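ok so can a machine tidy a junk drawer yet. short answer: sort of. long answer, thread

1/ been following the Drovalach bin-picking runs since December. 634 tries logged, 107 of them clean start to finish. thats the whole scoreboard

2/ hard stuff isn't what you'd guess. a sponge ball? easy, squishes, forgives a bad grab. a marker lying flat is ok too

3/ small glass jar = pain. clear things are awful for cameras, always have been. and one thing lying on top of another, long handles crossed, ugh. pull the wrong one and the pile moves

4/ my kid does this in 74 seconds while complaining. she is 4

5/ Nermin Tokgöz asked if I'd pay for one at home. no. for the shop floor at Igwe, night shift, sorting odds and ends back into bins? maybe. slow is fine at 3 am

6/ what I want to see next is dust, scuffed bins, stuff nobody wiped down first. real drawers are gross. demos on a spotless white table tell me nothign

7/ so: dishes no, laundry no, picking a brush or a little metal bracket out of a dirty bin, getting there. last one, more tomorrow

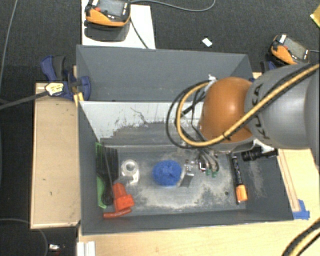
Olumide Okonkwo: picking it up is half the chore tho. does it know where the brush goes after? mine has lived in three wrong drawers and I have hands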